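Subject: Re: [Humstead-craft] Where does everybody keep their markers?

On February 16, 2022, a member in Kneath wrote:
> Mine live in a cookie tin and I have to dump the whole thing out
> to find purple. How do the rest of you store yours at the table?
> Drawer, jar, roll-up case?

Oh, I love this question! I gave up on drawers back in October and I'm never going back. Now it's a little white plastic holder, open at the top like a small box, and it sits on the table right up against the wall. Just the markers I'm using go in there - red, purple, one with a black cap - and the other 300 (yes, I know) stay in the closet until I want to swap.

I used to fuss about keeping them all straight, but let them lean! You can still spot the color you want in a second, and you get your tabletop back. The purple one always flops over and I've stopped caring.

If you're near the Padent store, go look in the kitchen section before you buy anything sold for art supplies. I got 2 holders there and the second one is already full of glue sticks.

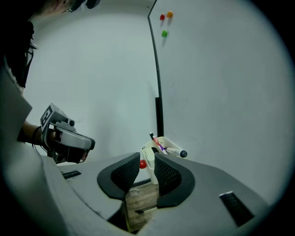

Small things wander over to that spot too, so leave a bit of room beside the holder. Happy sorting!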